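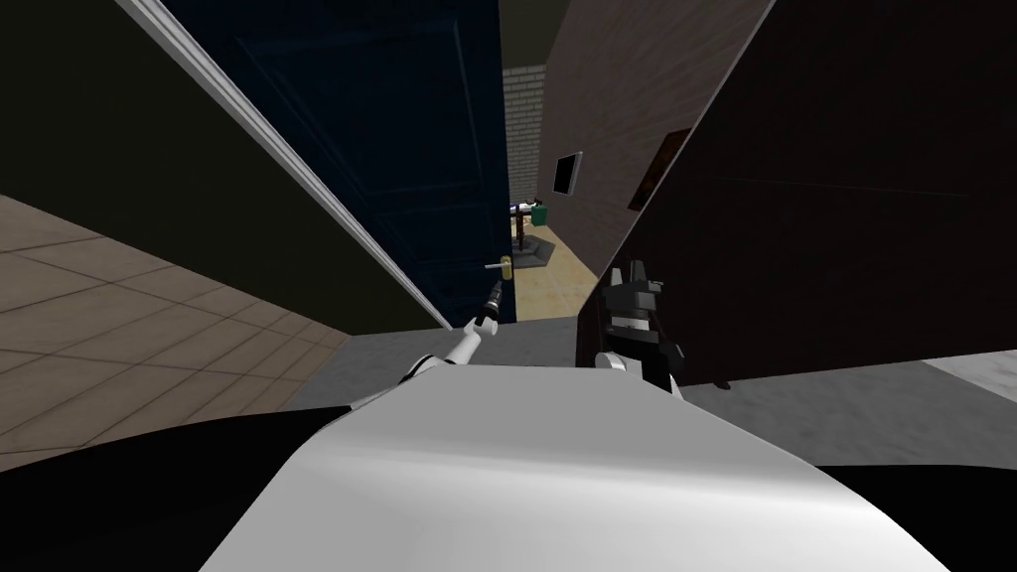 Figure 1. Dark blue door with brass-colored lever handle.

4. Fitting and adjusting the lever set

This section is for the Porkine lever set on inside doors. For outside doors please use the separate Portela guide, because the lock case there is different and the screws are longer. Text revised December 11, 2023.

4.1 Before you start

Put all parts on a cloth and compare them with the parts list on the lid of the box. If the bag with the small screws is missing, do not use other screws from the house. Write to Skasteck and give the part number 1084, which is printed also on the bag.

You need a cross-head screwdriver, the hex key from the box, a pencil and a soft cloth. An electric screwdriver is not recommended for this work. If you use one anyway, set it on the lowest force and finish each screw by hand.

Note: The set does not have a left and a right version. The lever can be turned to the other side, see 4.3.

4.2 Removing the old handle

1. Open the door and put a wedge under it so that it cannot move.
2. Look for the small set screw at the neck of the old lever. On some old handles it is on the lower side.
3. Loosen this screw with a suitable key and pull off the lever.
4. Remove the cover plate. If it is held by paint, cut carefully along the edge with a sharp knife.
5. Take out the two long screws and pull the other half of the handle away together with the spindle.
6. Leave the latch in the door if it moves easily. Otherwise unscrew it from the door edge and replace it with the new one.

Caution: As long as no handle is on the door, do not let it close. The latch can catch and you can be shut in the room.

4.3 Changing the direction of the lever

The levers leave the factory pointing to the left, seen from the front. When your door needs the other direction:

1. Hold the rose with the back side up.
2. Press the spring ring flat with the screwdriver and turn the lever by half a turn.
3. Release the ring. You must hear a click.
4. Press the lever down a few times. It must return to the horizontal position by itself. 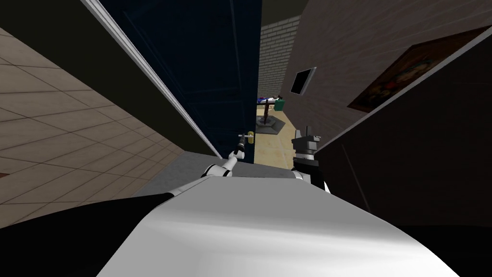

Figure 2. Door lever and light gray threshold strip.

4.4 Mounting the new set

1. Push the spindle through the latch until it shows the same length on both sides.
2. Place the outer rose on the spindle, then the inner rose.
3. Put in the two long screws and turn them only until the roses do not fall.
4. Check with the pencil line that both roses are straight.
5. Tighten the screws in turns, a little on the one and a little on the other.
6. Press on the cover plates.
7. Tighten the set screw of each lever with the hex key.

Note: The spindle in the box is 80 mm long. For thicker doors a spindle of 152 mm can be ordered.

Caution: Do not tighten the long screws with full force. The latch case will bend and the lever will stay down.

4.5 Adjusting the strike plate

Close the door slowly and listen. If the latch meets the metal above or below the hole, loosen both screws of the strike plate, move it by a small amount and try again. When the door closes but still rattles, bend the small tongue in the plate toward the door stop.

After a dry winter many doors stand a little different. We advise to check the strike plate each September, before the heating is turned on.

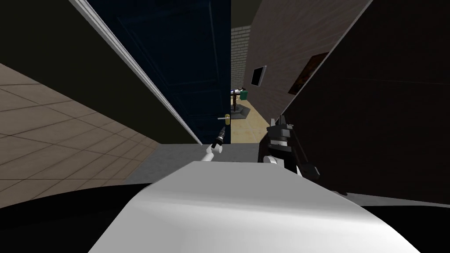

Can I clean the brass finish with metal polish?

Metal polish takes off the clear lacquer and the lever will then get spots, so please use only a damp cloth with a little dish soap and dry it afterward.

4.6 If something is not in order

The lever hangs down: the spring ring is not clicked in. Repeat 4.3.
The lever turns but the latch does not move: the spindle is too far on one side. Repeat 4.4 from step 1.
The lever is loose on its neck: tighten the set screw. If it becomes loose again, ask for thread glue at the Skudport spare parts desk, extension 217.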